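List: ikach-robotics-students
Subject: Re: cup task, who is doing what before the April demo
Date: 27 February 2025

Hi all,

Sorry for slow reply, typing this between a lecture and the bus so forgive the state of it. Quoting the whole original underneath each bit as I go, it had four questions in it and I only saw two of them first time round.

> Hello list, new this term so apologies if this has been covered.
> I've signed up for the Silemness team but don't really follow what we
> do with the grippers before there's an arm to put them on. Do we just
> pick things up with them in our hands? And is it always cups?

Yes, pretty much. One in each hand, you do the task at the table yourself, the recording gets cleaned up and then the Ye people train on it. The arm comes in at the end. First years always want to start with the arm. Don't, you will spend six weeks on mounting brackets like we did.

Cups because the competition sheet says cups. Gikier (the competition, for anyone who joined this week) has three set tasks and the first one is a two-handed cup move. Clear plastic, no handles, no labels. They picked clear on purpose I'm sure of it, the depth stuff hates them.

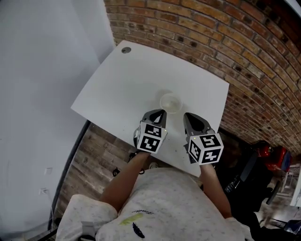

We need 300 good runs for the cup by the end of term. We have 172. So 128 to go, which sounds a lot but a run is short and two people swapping over can get through 55 in an afternoon if they don't chat. Last year's lot left it all to the final fortnight and the data was rubbish, everybody tired and dragging the cup sideways instead of lifting.

What counts as a good run, as the wiki page is out of date and I keep meaning to fix it:

- start with both fingers off the cup and a clear gap between them
- come in slowly, level, no stabbing
- lift, move, put down, let go, back off
- markers not covered by your sleeve, your hair or the other gripper for more than a moment
- if you knock the cup over, let the recording finish, say so in the notes and do another. Please don't delete it!! The failed ones are useful to the Ye people and they have asked twice

Start the cup somewhere different each time. I went through the older recordings and there's a whole batch where it is on the same spot, over and over, and the model learnt to go to that spot whether there was a cup on it or not. Funny the first time.

> Second question, the marker cubes. Mine looked a bit crooked when I had
> a go at the taster session, should I have straightened it?

No no no. Leave it. The calibration is done with the cube wherever it is, so if you twist it to look nice then every run after that is wrong and we don't find out til someone plots it. If one is properly LOOSE, as in it wobbles when you tap it, stop, put a note on the list and pick up a different pair. Same goes for the screws at the hinge. I know it's tempting. There's no screwdriver in the box any more for this exact reason.

The finger pads are different, you can and should look at those. Check for splits along the rim before you begin and brush any crumbs out of the groove. Last term a pad split halfway through a set and the cup kept slipping out to the left, and we blamed the software for a good week. I have requested spares, we've got money for them (560 left in the Silemness pot, before anyone asks, and no it isn't for pizza).
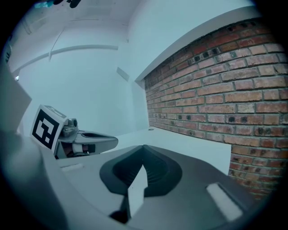 Other thing on setup. Do a short test recording first and watch it back before you do the full set. All of it, both hands, not just the first couple of seconds. Check the camera on each gripper is actualy saving, check that you can see the fingertips, check that the two clocks agree. If the clocks are out then restart both, don't try and fix it afterwards with the script. The script was written for the old cameras and does something odd to the frame numbers, I've never got to the bottom of it.

> Third, is there a rule about how you stand? I found my arms got tired
> really quickly and I started leaning on the table.

No rule. Leaning is OK so long as you don't push the table about, if it shifts mid-run then bin the set and begin again. Get in close, elbows bent, it's easier than reaching. Swap every 10 minutes or so. Taller people seem to have a worse time of it, if you're one of them try a wider stance. Short sleeves if you can, or roll them up, a baggy jumper cuff over the marker has cost us more runs than anything else this year.

> Last one. Do I need to be able to code? I can do a bit of Python but
> not much else.

Bit of Python is plenty. For recording you don't need any. If you want to get into the training side ask to sit in with Ye, they go through the results out loud and don't mind questions, though bring your own laptop as the shared one takes an age to start. There's also the writeup for Gikier which wants someone who can write a clear paragraph, that is a real job and it's going spare. It's marked. We lost points on it last time for having no diagrams at all.

Still needed, reply on list please and not to me direct, my inbox is a disgrace:

- two pairs for cup runs next week
- one person to rename the old files so they match the new scheme (dull, an hour maybe)
- somebody to read the Gikier rules properly, they've changed the bit about how far apart the hands can start and I've only skimmed it
- anyone with small drawers or tubs to lend for task two

Task two is the drawer one, we haven't started. Let's get the cup out of the way first, though if you have opinions on drawer handles I'd like to hear them before we buy any.

Right, bus. Will put the rota up tonight, if it isn't there by morning then shout at me.

Silemness team, cup task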